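Bench cell for computer strip-down now open to repair shops

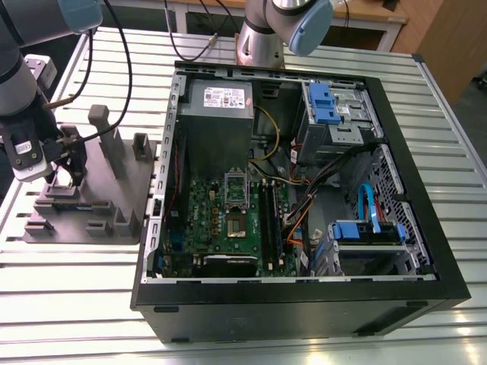 A desktop tower on the worktable, side panel off, with the fixture and one of the arms to the left.

Nomis has begun taking orders for the Skurneteck, a two-arm bench cell meant for shops that take old office computers apart for parts. We spent a day with the Flarnside unit, which has been in use there since December, and came away with a fair idea of what it does well and where it still needs a person nearby.

The cell comes as a slatted aluminium table, two arms, a gripper camera and a set of 3D-printed fixture plates. You lay the tower on its side, take the panel off yourself and start the job from a laptop. The makers say removing panels may come later, but there are too many kinds of latch and thumbscrew for them to promise it.

Small boards were the best part of the day. The fixture plate has upright posts and slots that hold a board in place, so the gripper can come down on it from above. Plates are printed to order and a new one takes 8 days to arrive. If you have your own printer, Nomis will send the file at no charge.

Memory modules went nearly as well. The arms have to deal with the clips at the ends of the slots before they can lift anything, and older boards with stiff clips needed a second try. Drive sleds with plastic latches were fine. Cables are the weak point. A tower with its power and data leads still in place gives the gripper plenty to catch on, and the software stops and asks for help when it can't see a clear way in. It asked often. Ximena Toledo, who runs the Flarnside bench, now unplugs what she can before she starts a job, and says it saves her more time than any setting in the software.

Processors are left out of the standard job list. The cell can work around an open socket, but lifting the chip is still a hand job and the manual says so plainly.

Set-up took the Flarnside shop a morning, most of it spent levelling the table. The cell runs from an ordinary wall socket. You will want clear floor on at least two sides, and a desk close by for the laptop.

The service plan is run by Huenchumán and covers remote help, software updates and one visit a year. It costs 300 pounds a month on a 30-month term. The job library has 46 tower models in it so far, and plan holders can ask for others to be added. Laptops and all-in-ones are not supported.

Shops can book a trial day at Flarnside by replying to this newsletter. Bring two or three of your own machines — the awkward ones, if you have them — and allow the full day.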